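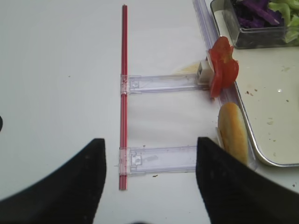 Get the big box or don't bother, one reader wrote under my last post, the small one runs out of rails before you've built anything taller than a coffee mug. So I got the big box! And I've been building with it most evenings, and I have opinions.

The kit is the Vesudel rod-and-rail set from Skekach. If you've never run into it, the idea is pretty simple. There are thin red rods, there are clear plastic rails with a square clip molded into the end, and there are little white blocks that join a rail to the long clear track. You clip the rails across a rod, one over the other, and you get a ladder. Do that a few more times and you have the side of a tower, or a bridge, or (in my case, twice) a thing that was supposed to be a crane.

First the good stuff. The clips grip really well. I was expecting that mushy feeling you get with cheap connectors, where everything slides down the rod as soon as you look away, and there's none of that. You push, you feel a click, and the rail stays where you left it. You can still nudge it up or down with your thumb if you got the spacing wrong, and I get the spacing wrong a lot. The rods have a nice bit of flex too. I bent one way further than I meant to while trying to force it under a finished section and it sprang right back.

It also looks great put together. The clear parts have a very slight lavender tint when the light catches the edges, and the red running through them is so cheerful. I left a half-built bridge on the dining table through dinner and everybody wanted to poke at it.

Now the gripes. Clear parts on a white tabletop are a pain to find. I have a white tabletop. I've swept the same rail onto the floor with my sleeve more times than I want to admit, and stepped on it once, in socks, which I don't recommend. These days I lay out a dark dish towel first and dump the rails on that, and it helps a ton. A gray tray would be even better and I wish Skekach would just put one in the box.

The white blocks are the weak spot for me. The slot only takes the track one way around, and the instructions show it from an angle where you can't tell which way that is. I put 5 of them on backward before I figured out that the slot has to face the track and not the ceiling. Getting them off again is hard on the fingernails. I ended up using the handle of a teaspoon, very gently, and that worked fine without leaving a mark.

And the instruction sheet, oh boy. It's one big fold-out with 6 models on it, and the jump from the second to the third is enormous. You go from a footstool to a suspension bridge! The third one took me 2 evenings and a fair amount of muttering. I'd skip ahead to the fourth, a little shelf frame, and come back to the bridge once your hands know the parts.

Cleaning is easy enough. Fingerprints show on the rails right away, so if that kind of thing bugs you, keep a soft cloth nearby. I rinse mine in a bowl of warm water with a drop of dish soap and leave them on a towel overnight. Don't shake the water out of the clip ends over the sink unless the drain cover is in. I lost one that way.

I bought mine at Sokier, the hobby store in Pacheco, and they keep spare rods behind the counter in small bags if you ask. No spare blocks when I was there, though they said to check back in July.

Would I buy it again? Yep. I'd get the big box, same as I was told, and one bag of extra rods, and I'd put the dish towel down on day one. The crane still leans to the left and I've moved the lower rail up a notch to see if that fixes it. I'll post an update when I know.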